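The Planner on Bench 2

Posted 13/08/2018

The build went out at six in the morning and by seven the planner was awake, in the sense that its process had a number and was answering. The number was 338. It had no name for itself. The people at Flultovent called it Disto, after the repository it lived in.

Disto did one thing. It was given a place where the arm was and a place where the arm should be, and it found a way between them. It did not know what a kitchen was. It knew the counter as a flat region it must not enter and the toaster oven as a box with a margin around it. The backsplash was a wall. The fruit on the plate came in from perception with labels attached: lemon, banana, watermelon. The labels made no difference to the path.
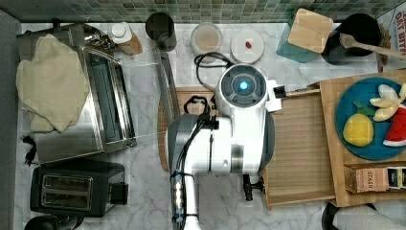

The arm over the cutting board, bench 2.

The engineer on shift had slept badly. She had a ticket open that said the planner was hesitating, and she didn't like the word. Software had latency, or it had a bug. She pulled the logs and saw that Disto was taking the full 3000 milliseconds on every request, even the easy ones, and returning its answer on the last tick.

She set a short move over the board and watched the terminal. The path was found in 6 milliseconds. The rest of the time went to something else.

She read down the trace. Disto was finding the path, keeping it, and looking for another. Then it compared the two and looked again. There was a flag for this. Somebody at Yadav had added it the previous November, when they had the contract for the optimizer, and had left it on in the default config. Keep improving until time runs out.
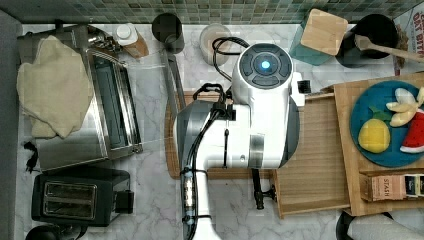
Wrist up, gripper down beside the board.

She could have turned the flag off and closed the ticket. She plotted the paths first. The early ones were what she expected, stiff and square, lifting high over everything on the counter. The later ones came down lower and bent sooner. The last one in each batch passed between the oven and the tray in a single curve, and she couldn't have drawn it better by hand.

She ran the same request again with a different seed. The first path was different. The last one was the same curve.

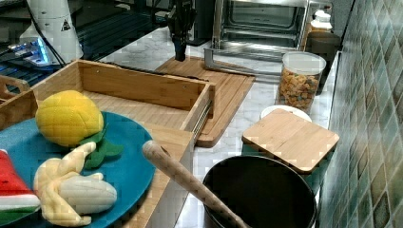
At noon the lead came over and asked if it was fixed. She said it was one flag. He said good, because Vidley wanted the faster build by the end of the day, and they were paying for cycle time.

"It finds better ones if you let it," she said.

"How much better?"

She looked it up. The final path was shorter than the first by the width of a hand, sometimes less. The arm saved a fraction of a second in motion and spent nearly three getting there.

"Not enough," she said.

"So turn it off."

He went back to his desk. She opened the config and put the cursor on the line. On the other screen Disto had a request in and was working through it. The cost went down, held, went down again by an amount too small to show in the plot.

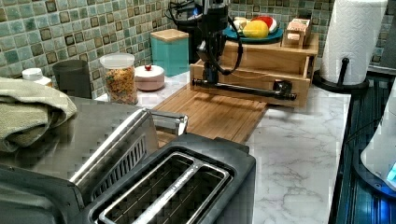

Gripper in front of the drawer unit, plate on top.

She changed true to false and saved the file. Then she made a copy of the old config, gave it a name that wouldn't get swept up in a cleanup, and put it in her own directory — with a job to run it at night, when bench 2 had no bookings and the drives were off.

The new build started at four. The process had a different number. It was given a place where the arm was and a place where the arm should be, and it answered in 6 milliseconds, and the engineer closed the ticket and went to get her coat.

The night job started on schedule. It had the whole counter in memory, the oven and the wall and the plate, and no limit set on the time.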